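I have become a person who cares about what's on top of a table, and I'd like to make my case before my family stages some kind of intervention.

It started when we moved to the house in Vurnham and I finally got a room for my projects (sewing, mostly, plus whatever else I've talked myself into). The old tabletop was dark brown. Handsome thing! I lost pins on it constantly. I once spent most of an evening hunting for a black snap that was sitting right in front of me the whole time. So when it came time to set up the new room I went with white, and white with a pale gray grid on it, and I will never go back.

My friend Tarcísio Falcão thinks this is ridiculous. He builds picture frames and he likes a bench that looks like a bench, all scars and glue drips. A white surface makes him nervous, he says, like eating spaghetti in a nice shirt. And sure, I get it. You do see every smudge. But I'd much rather see the smudge before my fabric finds it, wouldn't you?
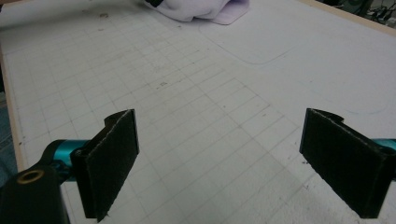
The grid is where people really start arguing with me. They'll say you should use a proper ruler anyway, and yes, of course you should, please don't cut anything expensive by eyeballing the lines on your table. I don't measure with mine. I use it to keep things straight while I'm thinking about them. You lay a strip of fabric along a line and you know right away if it's wandering off on you. It's the same reason I write better on lined paper, and I'm 7 notebooks into that habit, so I know what I'm talking about.

But the lines have to be faint! I looked at a Rengifo board in the store with a grid so dark and busy that my eyes started swimming, and it had angles and circles and little numbers all over it too. Who is reading all that? A good grid should sort of disappear once you've got work on top of it. Thin and gray is plenty.

The other thing I'll go to bat for is size. Buy the biggest one you have room for, and then leave it alone. No mail, no coffee mugs, no "I'll just set this here for a minute." I'm terrible at that last part. At nine o'clock last night there was a bag of onions on mine, and I'm the one who put it there.

Tarcísio is coming over in October to help me hang shelves, and he's already promised to bring his own board to work on so he doesn't hurt my feelings. I've told him he's welcome to set it on the floor.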